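Ledley Sorting Floor Dataset — README

Hi, and thanks for downloading this. I'm Hinata Yokoyama. I've worked the sorting floor at Ledley for long enough to have opinions about it, and I ended up writing this file because I'm the one who kept asking what the recordings were for. Stavros Kokkinos did the technical side and has checked the bits with numbers in them. If something reads like it came from a person who folds things for a living, it did.

What's in the download

345 episodes of people handling household textiles and soft goods with hand-held grippers. Picking up, draping, pulling apart, laying flat, putting in a bag. Each episode is a video plus the gripper opening over time, and there's a short text note typed by whoever was on shift. The notes are in whatever style that person types in. Mine are long, sorry.

Folders:
episodes/ — one folder per take
notes/ — plain text, same names as the episodes
splits/ — train and held-out lists
saveo_export/ — the same data in the layout the Saveo loader wants

If you only need to try the loader, grab the small split first. The full thing takes ages on our office connection and probably on yours too. 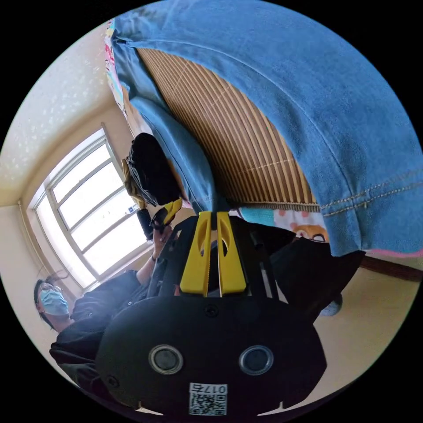
The job changed more than I thought it would when management brought Hirose in to plan the automated line. Before, I'd do the tangled stuff with both hands and never think about it. With a gripper you only get two fingers, so you start noticing how you hold a hem, which corner you go for first, when you let go. Cloth lying over something stiff is a good workout for that, like the blue fabric over the slatted bamboo mat, where you want the fold and the mat is right there waiting to be pinched along with it. My first week I grabbed both constantly! Now I teach it to the new people, and teaching is a real line on my pay slip, which took 2 meetings and a fairly blunt email.

What it means for us on the floor

We agreed on a few things before recording started, and I asked for them to be in the README so they travel with the data:

Recording time is paid as normal shift time.
Nobody is scored on their takes. Speed isn't logged per person, and operator names aren't in the files.
You can ask for a take to be removed, and it comes out of the next version.
The line at Berkinow gets the repetitive bins first. Mixed bins stay with people until we've all sat down again, and that meeting is set for February.

I'm not going to pretend everybody's relaxed about it. Some of my coworkers think we're training our replacements, and they may be right about part of the work. My wrists don't miss the repetitive bins, though. What I'd like is for the leftover work to be paid as the skilled work it is — we're still arguing about that one.

Known problems

The lens is very wide, so straight things bend near the rim. Don't crop to a square and assume you've fixed it.
Bright windows wash out. Stavros left those takes in on purpose, so filter them yourself if they bother your model.
3 episodes have notes that belong to a different take. They're listed in splits/bad_notes.txt.
Failed grabs are kept. Search the notes for "dropped" or, in my case, "ugh."

Please don't use it for

Timing workers, comparing workers, or setting quotas. The pace in here is the pace of people learning a new tool and chatting while they do it.

Getting in touch

Open an issue on the project page and one of us will see it. I go through them on Wednesday after the early shift, Stavros whenever he feels like it. If you've used the data somewhere with people on the floor, tell us how you handled the pay question, I'd love to hear it.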